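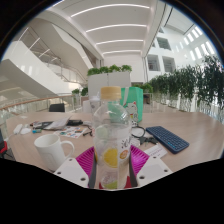

*Volume 2, page 356*

## Bottle Returns in Nivelton: Student Project Report

Ivars Jankauskaitė and Seul-gi Sun
July 7, 2018

In our project we wanted to know why people in Nivelton return fewer drink bottles than people in Bomonholm, although both towns pay the same deposit. We began in March with the records of the Starnine shop on Hepburn Street. In that month the shop took back 1,833 bottles. Most were clear plastic, of the kind used for water and lemon drinks.

After this we made interviews with customers at two return points. Many told us that the opening hours are too short for those who work late. Older people said more often that the bags are heavy to carry up the hill.

We could not compare the glass bottles, as the shop in Bomonholm writes them together with jars. Seul-gi made the tables and Ivars translated the interviews. The full list of questions is in the appendix.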